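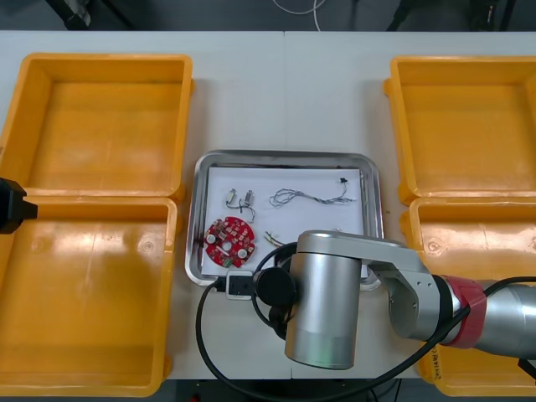 Most fridge thermometers sold to home cooks promise more than they can deliver, and the Melleo is only partly an exception. It reads the air where it hangs, so a good number on the top shelf tells you little about the chicken at the back of the bottom one. It won't sort your food for you either. For that, plain plastic bins like the four orange-yellow ones on the white table do more good than any alarm: raw meat in one, everything else somewhere else. We stock the Melleo at our Dernville and Platdale stores. 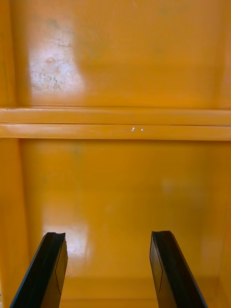
## What you get

- One probe, one display, one battery
- Alarm that sounds above 40°F
- Memory for 262 readings
- Item no. 763

## What we doubt

Csonka, the maker, says the alarm "prevents spoiled food." It beeps. You still have to get up and throw out the potato salad. The box also claims a battery life of 618 days, and we have only sold it since June, so ask us later. Check the probe in a glass of ice water before you trust it. It should read 32°F.

## Returns

Bring it back within 8 weeks with the receipt. Opened boxes are fine. We don't take back used batteries.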